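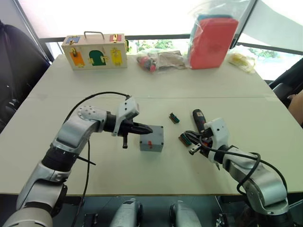

Fig. 1. Gray box, red control on the front.

Home Syllabus Notes Readings Office hours

COLOR IN EVERYDAY USE
Notes, session 4: Red
Ashraful Liyanage

Typed up fast from my own outline plus what got said in the room. If something is only half a sentence, ask Saturday.

Left over from last time

Finish the bit on words. Languages don't cut up color the same way. Where a language has only a few basic color words, the first one after dark and light is usually a red word. It covers more than our red – can take in orange, some browns, some yellows. Be careful with the strong version of this (everyone goes through the same stages in the same order). Plenty of arguments about it, mostly about how the chips were shown and who got asked. Read both sides before you write on it.

Also: "red" in old English texts gets used for gold, for foxes, for hair. Orange as a color word comes late, after the fruit. So redhead, red fox, robin redbreast are all orange things named before there was an orange to call them. Good essay topic, taken twice already, so check with me.

1. Getting red

Easy to get a bad red. Hard to get a good one.

Ocher. Iron oxide, dug out of the ground, nearly everywhere. Oldest pigment we have in quantity. Heat yellow ocher and it goes red, and people knew this very early. Cheap and lasts. Barns – iron oxide in linseed oil, at least that's the best explanation for the barns. Ignore the one about cows.

Vermilion. Mercury sulfide. Ground from cinnabar or made from mercury and sulfur. Bright, expensive, poisonous to make. Sometimes darkens in light, which is why certain painted robes in museums have gray-black patches where you'd expect red.

Red lead. Oranger. Used by manuscript painters, later on iron and steel as a primer. The Latin word for it, minium, gives us "miniature" – the word has nothing to do with size to start with. People always like that one, so it goes on the quiz every year and now you know.

Madder. Root of a plant. Dye, so needs a mordant (usually alum) to hold on to the cloth. Different mordants, different reds, down to a purply brown if you use iron. The coloring matter is mostly alizarin. Once chemists could make alizarin from coal tar the madder fields went under within a generation. Entire districts had depended on it.

Cochineal. Insect, lives on prickly pear. Mexico and the Andes long before the Spanish shipped it anywhere. After silver, one of the most valuable things going back across the Atlantic. Europeans spent ages arguing over whether it was a berry, a seed or a worm. Still in some food and lipstick, look for carmine on the label.

Kermes. Another insect, older in Europe, weaker dye. Gives us "crimson" and, by a longer road, "carmine." Scarlet was a kind of cloth before it was a color! Fine expensive wool, most often dyed with kermes, and the name slid from the cloth to the dye.

Pass around the dyed samples. Don't touch the one in the plastic sleeve.

2. Red and rank

Follow the cost. Where the dye is dear, rules show up about who can wear it. Sumptuary laws – write that down, it comes back in session 6. Cardinals, judges, army officers in better cloth than their men. Common soldiers in the British army wore a madder coat, officers a cochineal one, so you could tell them apart on a dull day by the color alone.

Then cheap synthetic reds come in and the whole ladder wobbles. Anybody can have a red shawl. What do the rich do? Go quieter. Gray, black, buff. Not the only reason but part of it.

Bereket Mekonnen asked about red in bridal dress in South and East Asia. Yes, big topic, I skipped it and shouldn't have. Sumaiya Uddin is giving a short talk on it next session, so I'll leave it out of these notes.

3. Red as stop

Where does red for danger come from? Usual answers are blood and fire. Maybe. Doesn't tell you how it got onto a signpost.

What we can trace better is the railroads. Early lamps at night: red for stop, green for caution, white for go. Trouble with white – any other lamp is white too. A house, a star low down. Worse, if the red glass fell out of the lamp, a stop turned into a go. So in time white was dropped, green moved over to mean go, and yellow was brought in for caution once there was a yellow glass you could tell from the red.

Roads borrowed from the railroads. The first US stop signs weren't all red. For years the standard one was yellow with black letters, partly because there wasn't a red finish that would stay red outdoors. A lot of what looks like meaning is really paint chemistry. (Underline this.)

Some things that don't fit:
- Red on a faucet means hot. No danger or stop in that, unless you count scalding.
- Red on a recorder means recording, so it is a go of sorts.
- Red on a battery lead means positive.
- Red pen means a mistake, except in Jenő Lengyel's old school where the teachers used green and the principal had the red.
- Red numbers in a ledger, loss. On stock boards in China and Japan, a gain.
- Red-letter day. Good thing! From the rubrics in church calendars, feast days written in red ink.

So red on its own says "look at me." The rest is learned.

4. Small exercise, the Titham walk

Done in August by the summer group, written up under the name Isness (Luuk Van Damme's title, don't ask me). They walked the main streets in Titham and then Kivham and logged every piece of street lettering they could read from the sidewalk, then marked the ones with red in them.

Titham: 1,877 items.
Kivham: 1,163 items.

They didn't finish the side streets in Kivham, so don't compare the totals like the towns are different. What you can compare is where the red goes. In both places it clumps. Sale notices, butchers, phone repair, fire equipment, takeout. Hardly any on lawyers, dentists, funeral homes. Banks split, depends on the chain.

Luuk had a nice point – the red sale signs were worst to read where there were lots of them. One red sign on a gray block, you see it from the corner. A row of red ones, you see a red row. Red works by being scarce. Chin, the hardware store on the Kivham side, had the only plain black lettering on its block and was the sign most of the group remembered afterwards. Small group, no proper recall test, don't cite it as a finding.

5. Seeing it, or not

Up to one in 12 men has some kind of red-green deficiency, far fewer women. Varies by population. For some of them red is also darker than it is for the rest of us, so red letters on black just vanish. A map with red and green and no other cue is a bad map. Use shape, position, a word. Traffic lights get away with it mostly by position, red on top.

Dim light. At dusk the eye shifts over to the rods and reds go dark long before blues do. Red geraniums in the evening turn almost black while the leafs still look pale. Purkinje noticed this, supposedly on morning walks. It's the reason fire trucks in some places were repainted lime yellow. Then a good few went back to red, as people didn't read a lime truck as a fire truck. Habit beat optics there. Good discussion question, I'd like a page on it.

Colors next to it. Same red chip on gray, on white, on orange – looks like three reds. We do this with cut paper next time so bring scissors. Small patches need neutral surroundings to hold up. Gray casing, white surface, one bit of red, the eye has nowhere else to go (Fig. 1). Same trick as lipstick in a black and white movie poster.

Saturated red beside saturated blue: edges seem to shimmer or float at different depths. Some people see the red in front, some see it behind, a few get nothing. Hands up in class was messy. Don't set text that way.

6. To do before next session

Read the dye chapter and the railroad handout. Skip the appendix.

Pick one room you use every day. List whatever is red in it, what it's for, and whether it would matter if it was green. One page, no photos needed, don't do the kitchen as everybody does the kitchen.

Short test, 90 minutes, open notes. Sections 1, 3 and 5 mainly. There will be a question on mordants. Spell it right, I had "mordents" all over the last batch and that is a thing in piano music.

Anyone who missed the sample books, they're in the cabinet by my office. Sign for them please.

Comments

Bereket Mekonnen: Is the bit about officers' coats on the test? It's under section 2 and you said mainly 1, 3 and 5.

Ashraful Liyanage: Mainly. Know it anyway.

Sumaiya Uddin: Small thing, in my slides I have red for married women's saris in Bengal as red AND white, the border matters. Will cover it in the talk but please don't put only red in the notes.

Jenő Lengyel: The green pen story was my mother's school, mine used pencil. Otherwise correct.

Luuk Van Damme: Kivham side streets now half done if anyone wants to come out and help with the rest. Bring a clipboard, mine is broken.

Recent notes

Session 1: What counts as a color word
Session 2: Light, filters, paint
Session 3: Black and white as colors
Session 5: Blue, and why it came late
Session 6: Who may wear what
Handout: Railroad lamps
Handout: Mordants, a short table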